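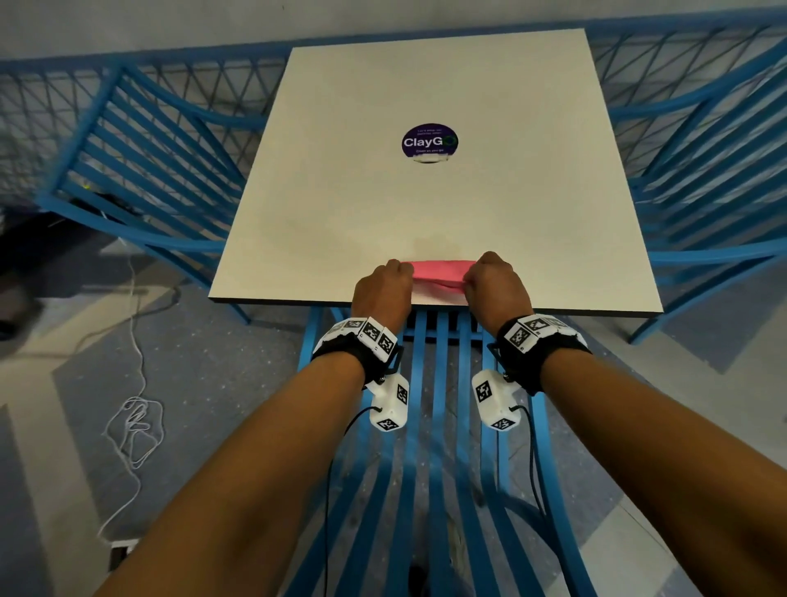
Step 2: Fold it down and wipe

Okay, cloth time! I fold mine into a narrow strip and pull it snug between both hands before I start, so there are no floppy corners dragging crumbs around. Then it's long, overlapping passes from the far side toward me (go easy over the sticker, scrubbing at the edges makes them curl).

White tabletops show every streak, so I flip to a clean side after 5 passes or so, sooner if somebody had soup.

Step 3: Chairs

Slatted chairs are sneaky. Run the cloth along each slat, then between them. My friend Reet uses an old toothbrush for the gaps and I've totally stolen that one!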